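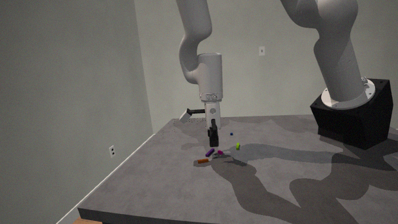 The Doda block cell in simulation, with small coloured pieces on the grey table.

Doda Block Cell – sample pack

Vestergaard sells Doda as a ready-made simulated work cell for people who want to try out picking tasks before they buy hardware. The full product has 302 episodes. The sample pack has 40 and is free to download. This README covers the sample pack only.

What you get

Each episode is a folder with the rendered views, the joint positions and a short text file naming the task. All the pictures are computer renders. None of them come from a real camera.
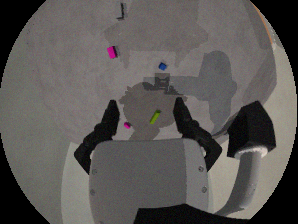 Round view looking down over the open gripper fingers, blue cube just beyond them.

The round views keep their black corners. We left them unmasked so that the pixel grid matches the full product. If your loader crops to a square, check that the fingertips are still inside it.

Pieces are small and come in several colours. Their positions and angles change from one episode to the next, and a piece may be hidden by the arm in one view and clear in another.

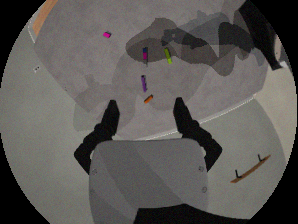
Shadows are switched on throughout. They are heavy in places and a dark piece can be hard to pick out. The full product has a setting for softer light – the sample pack does not.

Installing

Unpack the archive into an empty folder and run the check script. It needs 6 GB of free disk space. The script prints the name of any episode that failed to unpack. Download that one again and leave the rest alone. 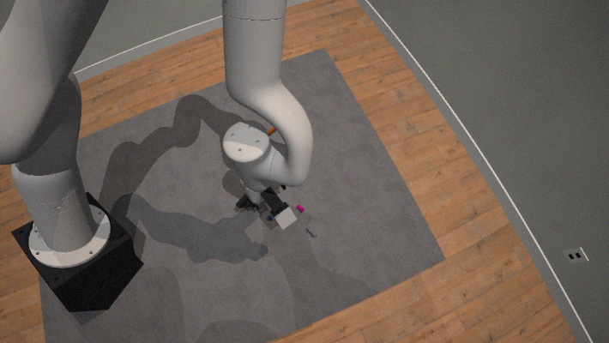 Known problems

Episode 40 has no task text. The viewer can be slow to open on older laptops. Folder names with spaces will stop the check script.

Licence and contact

Free for teaching and testing. Resale needs a written agreement with the Nindale office. Support is handled from Evunstead by Leif Hviid. Please put the episode number in the subject line. The next update is planned for December.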